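Okay, so I finally broke down and bought the Brovitz cold brew pitcher, the big glass one with the mesh core, and I have had it long enough now to have feelings about it. Long feelings, sorry in advance!

Some background. I drink iced coffee all year, even when there's snow on the car, and for ages I made it in a mason jar with a paper filter jammed in the top. It was a mess. Grounds in the sink, grounds on the dog, a brown ring on every dish towel I own. My sister kept telling me to just buy the stuff in cartons, but have you seen what that costs? So when the Brovitz went on sale I grabbed one.

It holds 1000 ml, which fills my tall tumbler 3 times if I go heavy on the ice. You unscrew the lid, drop the mesh tube in, spoon your coffee down the tube and pour the water over slowly. SLOWLY. The first time I dumped it in all at once and the grounds floated up over the top of the mesh and I was picking bits out of my teeth all morning. Go a little at a time, give it a stir with a chopstick, wait, pour some more. Then it goes in the fridge door overnight and you forget about it.

The taste is really good. Smooth, kind of chocolatey, no bite at the end. I've tried it with the cheap grocery store can and with a nice dark roast, and the funny thing is the cheap can came out nearly as good, so I've stopped spending money on the fancy bag for this. Get a coarse grind if you can. Fine grind turns it muddy and the last inch in the pitcher is pure sludge.
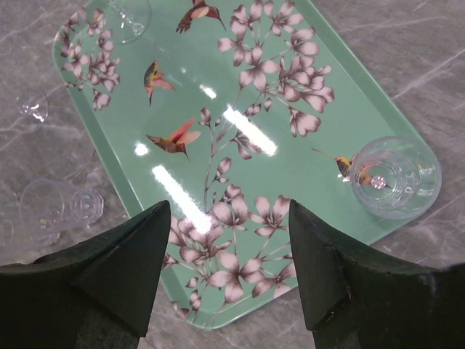 Plisdale, August

Coming back to add to this after a whole summer of use, as I promised a couple of people in the comments I would.

The glass is still perfect, not a chip on it, and it has been knocked into the faucet more times than I'd like to admit. The mesh is where I have gripes. Coffee oil builds up in there and the dishwasher does nothing for it. What works for me is a soak in hot water and baking soda for 30 minutes and then a bottle brush, the skinny kind. Once I started doing that every week or so the stale smell went away completely.

The lid seal is the other thing. It's a thin rubber ring and mine has stretched, so now it drips down the side if I pour too fast (white shirt, of course, on my way out the door). I wrote to the company and they mailed me a new ring for free, and it came in over 3 weeks, so not quick, but free is free. The new one fits snug.

Would I buy it again? Yep. I looked at the Brastden one too, with the plastic body and the little spigot, and it's cheaper, but a friend has it and hers leaks at the spigot and takes up a whole shelf. Mine lives in the door next to the milk. If they'd throw a spare ring in the box I'd give it all the stars, but for now I'm knocking one off.

Oh, and it makes great iced tea, just don't leave the tea in overnight or it'll curl your tongue.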